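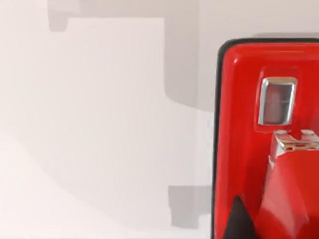

Biltside, January 22, 2019

Opened by: Ama Quansah
Component: Idau planner, kitchen chores
Status: open

Hi all, me again with the tidy-up task. We want the two arms to put a thing on the shelf and leave it there, which my nephew manages fine when he's bribed. Over the weekend I ran 57 tries in the simulator and 15 of them finished. The rest mostly stall on the approach – the arm heads toward the furniture, stops short, and the planner throws "no valid path" until it times out.

First thing I tried was loosening the collision margin. That got me two more finishes and a lot of bumped wood, so I put it back. Then I wondered if the shadows were throwing off the depth estimate (there's a lot of gray lying across that white floor!) and turned them off for a short batch. Same stalls, same spot. 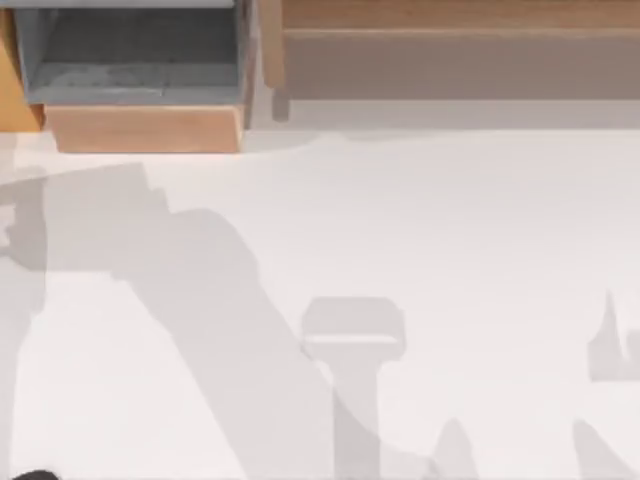
Can it do the chore without a person stepping in?
On a good run, with the furniture where it expects it, but I wouldn't leave it alone with a real kitchen yet.

Helmi Salminen wrote back that the Flemcombe build had something similar and it came down to the shelf height being read from the wrong surface. That sounds right to me. There's the wooden board, and then there are flat panels above and below it in a mauve-gray, and I can see how you'd grab the wrong one. I've asked Antoniadis for the older height table so I can compare. 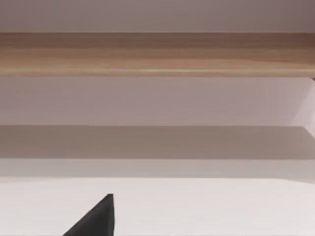
Gripper tip in front of the shelving unit, board bare.

Next up: hard-code the board height and rerun the same batch with the margin back at default. If the stalls go away I'll move this over to perception. Helmi, could you send me your config from the Flemcombe build? Mine's a mess by now – I've been editing it since lunch.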